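Section 2: Setting Up the Stacking Square

Welcome to your Stelletti block set! Pick a bare, level tabletop, give it a good wipe, and take your time with this part (it's the part most people hurry).

1. Lay four strips of black tape into a hollow square.
2. Stand the red cube inside it, with some bare table left showing along the front.
3. Set the yellow cube on top and let go gently.

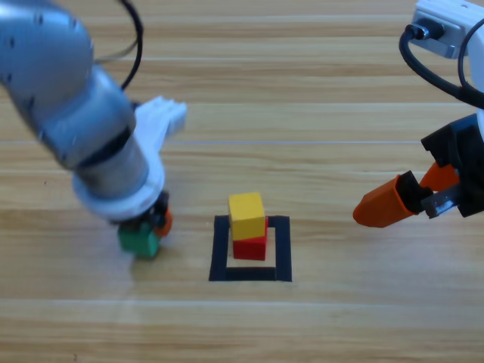

Fig. 1. Yellow on red, inside the tape square.

Note: A slight twist between the two cubes is perfectly fine, so please don't fret over it.

4. Before each new try, look over the faces of your cubes. Small specks and scuffs won't hurt anything, but sticky spots will, and a soft damp cloth takes care of those.

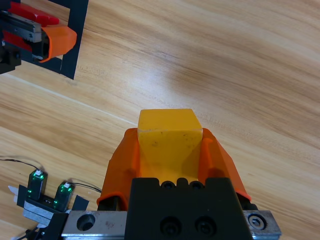
Fig. 2. The yellow cube, with light scuffing.

5. Bring the yellow cube straight down over the red one, nice and slow.

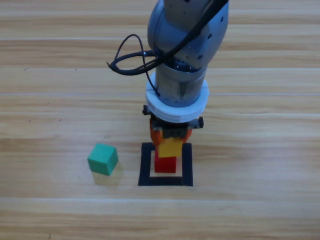 Caution: Don't press down once the cubes meet, or the lower one may slide toward the tape and you'll be starting over from step 2.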